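## Setting up the Vatitz glove kit

The Vatitz kit records hand motion for teaching a robot arm. Setup takes 27 minutes the first time.

1. Charge the pack to full before you start.
2. Put the glove on and close the wrist strap. It should be snug but not tight.
3. Snap the marker cube onto its mount until it clicks.
4. Lay out the cable before plugging it in. Leave enough slack to reach across your body.
5. Turn on the display unit and wait for the menu.
6. Enter pairing code 909, then make a fist and open it twice.

If pairing fails, restart the unit and repeat step 6. Firmware 113 fixed most of the dropouts Mirsad Gashi reported in February.
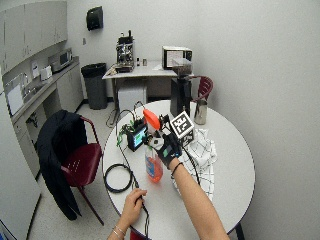 **Can I use the kit with an arm from another maker?**

Any arm that reads the Etix file format will work. Export the session at 40 Hz and load it from the arm's own software.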